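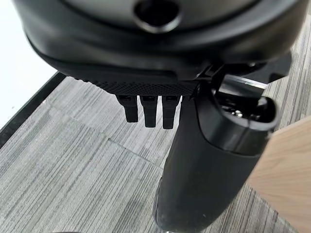
Sunday, started 11 o'clock

Floor day again. I said I'd write up what we've done to the grey floor at the Sellau unit before I forget which patch had what on it, so this is mostly that, plus a few odds and ends from the tidy-up.

Quick recap for anyone who missed the last entry (or has only been in on evenings when I wasn't). The floor is painted concrete, two coats of the mid grey, and it has been dusting since the summer. You wipe a bench, go and have a cup of tea, and there's a film on it again. I'd been blaming the sanding corner but I now think a good bit of it is the floor itself, along the strip between the roller door and the long bench where everybody walks. Wiped it with a white rag and the rag came up grey, not brown, so that's paint coming off and not mud coming in. Well, some mud.

First job was shifting things. The shelving on the door side stays put, it's bolted. Everything on castors went over to the Drivel racks, and the timber offcuts went in the yard under the sheet. I've thrown out anything shorter than my hand. If you were saving a tiny bit of oak for something, sorry! There's plenty more behind the racks.

Swept twice, then vacuumed, then mopped with the Akpan cleaner at one capful to the bucket. Last time I used two and it left a sticky patch by the sink that caught every bit of fluff going, so one capful is enough, please. Rinsed with plain water straight after. Third bucket was still coming up cloudy, which cheered me up in a grim sort of way.

Then the test patches. All four are along the wall under the window, masked off with the blue tape and numbered on the tape:

1 – nothing, just cleaned
2 – rubbed with 60 grit, then Wudine sealer
3 – rubbed with 80 grit, then Wudine sealer
4 – Wudine sealer straight on, no rubbing down

I went over the sanded ones with the vacuum and a damp cloth before the sealer. The 60 cut through to bare concrete in two places, right on the high spots, and I don't much like it. The 80 just took the shine off, and felt about right under the hand. My guess is we'll end up with number 3, but I've been wrong about this floor before, so let's leave it the full week. I'll do the white rag on all four next time and stick the rags in the notebook.

Sealer note: the tin says to stir and not shake. I shook it. Bubbles everywhere, had to let it stand while I had lunch, then stirred it like a sensible person. It went on with the short-pile roller, and the long-pile one is rubbish for this, it leaves little hairs. I've hung it up with the emulsion things.

Slope: I had the long level out while the floor was clear enough to lie down on. It falls towards the drain from the bench side, as you'd hope, but there's a low spot before you get there and the mop water sits in it. I chalked round the puddle. It's the same place where the trolley always rolls off on its own, so at least that's explained. Not going to fill it this month. If we do, the filler has to go down before any new paint, so nobody get excited with a roller yet.

Cracks: one hairline running from the door towards the sink, the old one. I measured it at 107 cm and put a pencil tick at each end with today's date on the wall above. If it goes past the ticks, tell me. I can't feel a step across it with a fingernail, so I'm not worried.

Things still to do:

Get more of the blue tape (down to the last bit of a roll)
New rubber feet for the tall stool, it's been gouging the paint by the bench
Mat for inside the roller door – a proper scrapey one, the carpet offcut just holds water
Find out whether the Wudine can go over the old yellow line or whether that has to come off first
Put the offcuts back before it rains

Please keep off the taped bits until the tape's gone, and that includes parking buckets on them. Mop is drying outside on the rail. Packed up at four, knees not speaking to me.

Print this entry
E-mail this entry

Recent entries
Where all the dust is coming from, part one
Drivel racks: which shelf takes what
Sink trap, again
Bench tops oiled, notes on drying

Contact the workshop | © Sellau Workshop Notebook | Back to top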